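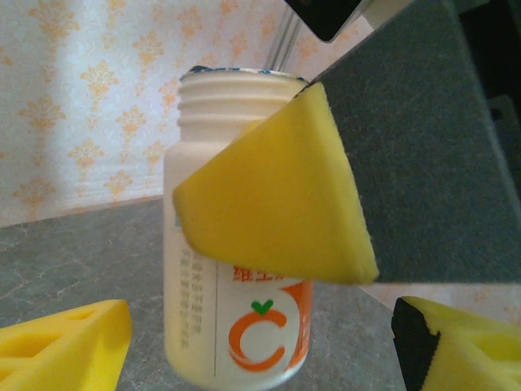
Vitamin C bottle, cap off, yellow foam pads. Wrist camera view.

Come compare grippers with us this March

Hi! I'm Shirin Ghaffari, and I run the gripper bench at Bramgate. We're looking for people to drive our robot arms by hand (well, by handheld controller) and tell us which fingertips they like best. You don't need a robotics background. If you can open a jar and you don't mind doing it the same way thirty times in a row, please keep reading.

What we're comparing

We have two sets of fingertips on the bench right now. One is the yellow foam you see in the photo, which we call Ambaye because that's what was written on the first box of it. The other is a firmer rubber pad called Grisen. The foam is lovely on smooth round things like bottles, but it's bulky, and from the wrist camera it can hide a good chunk of whatever you're reaching for. The rubber is slimmer and you see more, but it slips if you come in crooked. I have my favorite and I'm not telling you which, so you can make up your own mind!

We're also trying two controllers with each set. One is a small leader arm that you move around and the big arm copies. The other is a handheld grip with a trigger. People have very strong feelings about the trigger.

What you'd be doing

A session is mostly picking up, turning and putting down ordinary household stuff: bottles, tubs, spray cans, a few mugs. Some items come with caps and some without, and we swap the order so you don't get too comfortable. You watch through the wrist camera for half of the session and look straight at the arm for the other half. After each block you fill in a short form (how tired is your hand, how sure were you of the grip, anything that bugged you) and then you get a break and a snack.

We want 2,000 recorded grasps for each set of fingertips before we write anything up, and so far the foam is way ahead of the rubber, so expect to start on rubber. Failed grasps count too. Drop things! I'd much sooner have an honest drop than a super careful grasp that took you four minutes.

Who we're looking for

Adults 18 and up, left-handed or right-handed, and I'd really love more lefties because the trigger grip was clearly shaped by a righty. Small hands and large hands are both welcome. Glasses are fine. If you have a wrist or shoulder injury that's bothering you at the moment, please wait for a later round. You should be OK reading instructions in English and sitting on a lab stool for an hour at a stretch.

If you've worked with arms before, tell us, and we'll put you in the experienced group. Kári Kirkegaard looks after that one, and his sessions run longer, with a camera swap in the middle.

The practical bits

You'd come in for 2 visits, morning or afternoon, at our Clirnton workshop. Each visit is two and a half hours with breaks. We pay for your time by the hour, and you get paid for the whole visit even if the arm acts up and we have to stop early (it does that). Parking is free behind the building, and the door is the gray one next to the loading dock.

We record the camera views, the arm's movements and your form answers. We don't record your face or your voice.

To sign up, use the contact form on the Bramgate site and put "fingertips" in the subject line. Tell me which hand you write with, whether mornings or afternoons suit you, and whether you've ever driven a robot arm. I answer these myself, usually after 4 p.m. when the bench is quiet.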